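Open Day at the Collell Robotics Lab: Kitchens, Code and One Stubborn Door
Posted Oct 13, 2020

I had been looking forward to the Collell open day since the spring, and I still managed to get off the bus one stop too early. It's a nice walk up the hill, at least, and by the time I got to the front desk the student guides were already splitting visitors into groups. I got a green sticker, which meant the simulation class first and the workshop after lunch. I would have picked the same thing myself!

The class is called Household Tasks and it's open to second-year students. They work in teams of three or four, and every team gets the same virtual house and the same virtual arm. The job for this term is the kitchen. By December each team has to hand in a controller that can open the fridge, find a named item, take it out and shut everything again. Morena De Luca, who teaches the course, told us she chose the fridge on purpose. Students walk in thinking the hard part will be finding the food, and then they spend their first three weeks on the door.

Our group stopped at the desk of a team called Granden, made up of Akua Sowah, Tetteh Atinga and Kojo Nyarko. They had their run up on the big monitor and were happy to stop and start it for us as often as we liked. 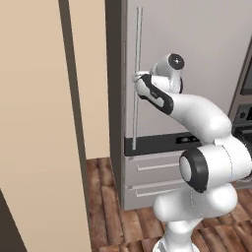 Akua explained that a door handle is a funny kind of target. A cup can be lifted in any direction, but a door will only travel along its own arc, and the hand has to follow that arc or lose its hold. Their first version pulled in a straight line. It did fine for the first few inches and then the fingers slid off, over and over. The log on Tetteh's laptop showed 541 attempts so far this term, and he scrolled through the early ones for us with a kind of pride. Attempt 54 was the first to get the door all the way open. They printed out the graph and taped it above the desk.

What I loved was how willing they were to argue in front of strangers. Kojo wants the arm to feel its way, reading the force at the wrist and adjusting as it goes. Tetteh would rather plan the whole path before anything moves. They have both versions working, more or less, and they switch between them depending on who got to the keyboard first (Akua says she has stopped voting). A boy from the local middle school asked why they didn't just take the door off. Ms. De Luca laughed and said a student had tried that last year and she'd had to rewrite the rules.

The second half of the task is looking inside. For this part the software switches to the view from the hand, so you get the fridge the way the arm gets it, and it's surprisingly hard to read at first. I needed a minute to work out which way was up. Drawers, door edge and shelf all run at a slant, and the students have to write code that makes sense of that from whatever angle the hand happens to be at.
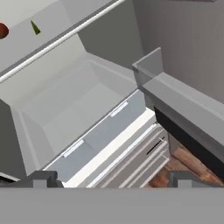
Looking down into the open fridge from the hand, with the gripper fingers apart and two small items on the shelf at upper left.

The team across the aisle, Jurno, has gone about it in a completely different way. Their controller takes a lot of small looks from different heights and stitches them together before it reaches for anything. It's slow, but they were cheerful about that and let me choose the next item. I asked for an apple. I won't spoil the suspense by pretending it was quick, but the kids at the front clapped when the run finished.

Lunch was soup and bread in the atrium, and very good bread too. I ended up sharing a table with Kwadwo Kwofie, who took the class two years ago and now helps grade it. He said the final test is held in a kitchen layout the teams haven't seen, with the handles in other places and the food moved. Last year's best score was 470 points and he thinks both teams I met could beat it. He also recommended the Mägi room on the second floor, where first-years build little line followers out of kits, so I went there before the workshop and stayed far too long. Mine went in circles. The girl next to me fixed it by swapping two wires and then went straight back to her own.

If you're planning to go next year, sign up early and ask for the simulation class. Wear comfortable shoes, there are hardly any chairs. The final runs in December are open to visitors as well, and I've already put my name down.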